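Breakfast Habits in Our Dorm
Ye-rin Byun and Min-kyu Song, Food and Health project

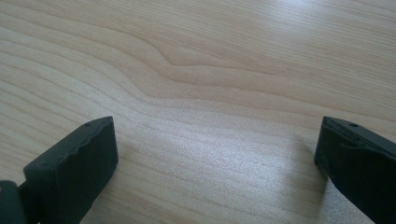
Why do students skip breakfast?
Most said they would take more sleep over food. The second reason was the walk to the Tesidby dining hall, where the line is long by 8:30.

We handed out 148 paper surveys in October and left out 17 that came back blank. First-year students skipped more often than older ones. We did not ask about coffee and should have.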